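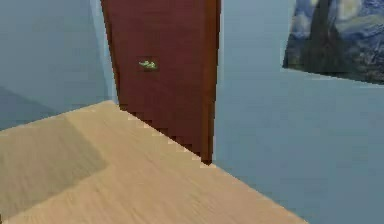
Florante Magbanua wrote in after the last gallery to ask why we bother collecting runs by hand when a script could find the shortest path through any of these apartments in no time, and whether the extra hours buy us anything. Fair question, Florante! I've been chewing on it while putting this page together, so you're getting a gallery and half an answer.

Last updated 9/29/24
4 min read

So, the short version for anyone new. I spend most of my evenings steering a make-believe robot through make-believe homes so that a learning system can watch how I do it. We call the project Rirnora. Every run is one example: a starting spot, an instruction in plain English ("go to the sink," "find the plant," that kind of thing), and then everything I did on the way, wrong turns included. The target for this round is 3,000 examples, and Noel Policarpio and I are splitting the driving between us. Noel is faster. I'm more stubborn.

Now, Florante's question. Yes, a script can find the shortest path, and we have one, and we used it for the whole first batch back in January. The trouble was that the script already knows the floor plan. It never hesitates at a doorway, never looks left and then changes its mind, never backs up because it came in at a bad angle. The model we trained on that batch (Noel named it Roman, please don't ask me why) drove beautifully right up until it was a little off course, and then it had no idea what to do with itself. It would nose into a door jamb and just keep pushing. I sat there watching it with my head in my hands.

People hesitate and look around. When I get turned around, I stop, swing the view until I find something I recognize, and go from there. A picture on the wall is a great anchor, and so is a floor that changes color from one room to the next. That's the stuff we want in the examples, so we leave the messy parts in. I used to restart a run every time I bumped something and Noel finally talked me out of it.

We label the instructions separately, by the way. I drive, Noel writes what he thinks I was told to do, and we compare. If his guess is way off from the real instruction, the run goes in a "maybe" folder and we argue about it later. The maybe folder currently has 70 runs in it and I'm not looking forward to that afternoon.

The home in this gallery goes by Clendidthorpe, and I've got a soft spot for it. The colors are all over the place! Our previous one, Pavotham, was beige from end to end and I got lost in it constantly. I'd spend half a run going in circles between two identical corners. Here I can tell which way I'm headed from a glance at the floor, and I'm curious to see whether the model picks up on the same thing or latches onto something I never noticed.

Doors are still the hard part. A door that's standing partway open can hide most of what's behind it, so you have to commit to going around before you know if it was worth it. I did 14 runs in a row on doors alone and by the end my steering had gotten noticeably sloppier, which shows up in the data if you know where to look. I take breaks now. Four runs, then I get up and do something else. 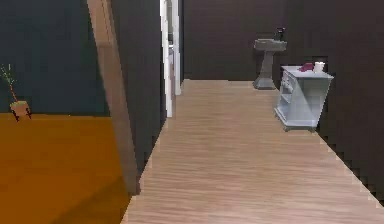 Down the long hallway at Clendidthorpe, sink at the far end. The orange floor on the left is my favorite landmark.

Hallway runs look easy and mostly they are, but the instructions get interesting. "Go to the sink" is simple enough. "Stop beside the cabinet, on the side nearer the sink" gave Noel and me two completely different parking spots, and we've kept both. I'd like more of those, where two people do it differently and neither one is wrong.

Next batch I want to try longer instructions with two stops in them, and Noel wants to start every run facing a wall so we're forced to look around first. We'll probably do his idea first. Florante, if you feel like driving a few, send me a note and I'll set you up with a login. Bring patience for the doors.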